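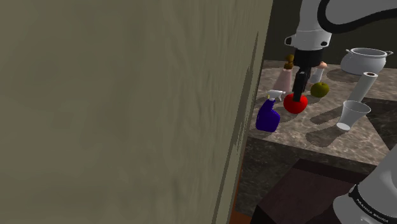 White arm, black cable, gray-green panel.

I got my flu shot in October, and I want to write how it went, because my English class asks us to write about health this month.

The clinic is called Godness. Yes, it is spelled like this on the door. I went there after work and waited 26 minutes. The nurse asked me if I have an allergy to eggs, and if I had a fever in the last 2 days. I said no to both. The needle was very thin. I felt more from the cold cotton than from the needle.

In the evening my arm became heavy and I could not sleep on the left side. My temperature was normal. The next morning I went to my job at Fakel as usual, only I carried my bag on the other shoulder.

My coworkers have different opinions. One of them says the shot gave him the flu three years ago. I read that the shot has no live virus in it, so I think he caught a cold at the same time. I did not argue with him.

The price was 23 dollars without insurance. In Kedasard, where I lived before, it was free for teachers, but we had to stand in line outside. My next appointment there is for tetanus, and I still have to find my old vaccination card.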